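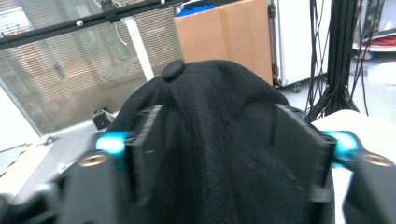

Caring for Caps, Hats and Straps

Most caps die from one of two things: the washing machine or the back seat of a car. Both are easy to avoid. The tips on this page started as notes I kept on the inside of the laundry cupboard door, and I have added to them as I went.

Before you wash anything

Read the tag inside the sweatband. If it says spot clean only, believe it. Older caps often have a cardboard stiffener in the brim, and once cardboard gets soaked it goes soft and never dries flat again. To find out what you have, flick the brim with a fingernail. Plastic gives a sharp tick, cardboard a dull, hollow tap.

Test for color too. Wet a corner of a white cloth, press it on the inside seam for a minute and look at the cloth. Black, navy and red are the worst for bleeding. If color comes off, use cold water only and keep the wash short.

Brush first, wash second. A soft clothes brush or an old toothbrush takes off lint, dried mud and pet hair that would turn to paste in water. Brush along the seams from the top button down to the edge. On mesh, brush from the inside as well.

Washing a baseball cap by hand

Fill a basin with cool water and add a small squirt of dish soap. I use Trulto because it rinses out fast, but any plain dish soap without lotion in it will do. Swish the water before the cap goes in so the soap isn't sitting in one spot.

Do the sweatband first. Rub soap straight onto it with the toothbrush and leave it for 20 minutes. The band holds most of the dirt, and if you skip it the cap will smell again the first warm day you wear it.

Dunk the cap, press the water through the crown with your palm and let it go again. Don't wring it. Rinse under a slow tap until the water runs clear, then rinse once more.

For white salt lines around the crown, mix one part white vinegar with four parts water, dab it on, wait a few minutes and rinse. Don't use bleach on a cap that has any stitching in a second color.

Drying

Roll the cap in a towel and press. Then set it over something round - an upturned bowl, a large coffee can, a small melon if that is what you have. Stuff the front panels with a dry washcloth so they stand up. Keep it out of direct sun and away from radiators. Overnight is usually enough for thin fabric. A heavy wool cap may want two nights.

Never put a cap in the dryer. The panels shrink at different rates and the seams pucker, and there is no pressing that out.

Straps and webbing

Adjuster straps, bag straps and chin straps are mostly nylon or cotton webbing. Nylon is slick and has a slight shine. Cotton is dull and gets stiff when it is dirty. Both can be washed in the same basin as the cap, after the cap comes out.
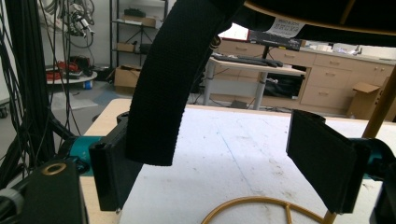 Work the brush across the ribs of the weave and then along them. Pay attention to the part that sits under the buckle, where grit collects and saws away at the threads. Hang the strap by one end to dry so it doesn't set with a kink.

A cut end of nylon webbing will fray in no time. Pass it quickly beside a lighter flame, just close enough to melt the tips of the threads, and let it cool before you touch it. Do this by an open window, and have a wet rag next to you. Cotton webbing burns, so fold the end over twice and stitch it down instead.

Hook-and-loop closures stop gripping when they fill up with lint. Pick the lint out of the hook side with a pin or a fine comb. Close them before washing or they will grab everything else in the basin.

Plastic snaps that have gone loose can't be tightened. You can buy replacements in a bag of 70 for very little at Divton, and the hand pliers to fit them cost less than a new cap. The part number on my last bag ended in 587, for the small size that fits most cap straps. Take the old snap with you and match it at the counter.

Storing

Caps can be nested one inside the other with the front panels pushed up, up to 20 in a row on a deep shelf. Don't fold the back half into the front half for long-term storage. It saves room but leaves a crease that shows.

Felt hats go upside down on the crown so the brim keeps its shape. Straw goes the same way, in a box with a few holes punched in it. A cedar block in the box keeps moths away from felt and wool. Sand it lightly every September and the smell comes back.

Hooks are fine for caps you wear every week. Hang them by the strap, never by the crown. A row of Akanda pegs by the back door has held ours for years, and a plain nail with a cork pushed over the head does the same job.

Hard or padded headgear needs a shelf of its own. Loosen the straps, tuck any loose ends inside, and don't stack things on top. 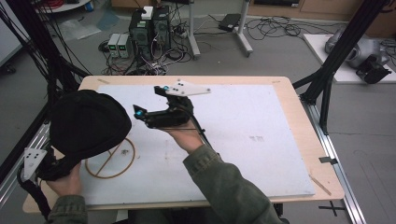
Keep a hand under bulky gear while the straps hang free.

Small repairs

The button on top of a cap is usually a metal shank with a fabric cover. If it comes off, press it back through the hole and bend the prongs flat with pliers. Put a scrap of felt underneath so they don't scratch.

A sweatband that has pulled away can be put back with a running stitch in heavy thread. Catch only the seam allowance so the stitches stay hidden outside.

For a bent brim, steam it over a kettle for a short while, shape it by hand and hold it with two rubber bands around a mug until cool. Plastic brims only. Steam will ruin cardboard.

Dretaren fabric glue will hold a lifting patch, but let it cure for a full day before the cap goes near water. Use a toothpick to get it under the edge and wipe off any extra right away.

Last updated May 2018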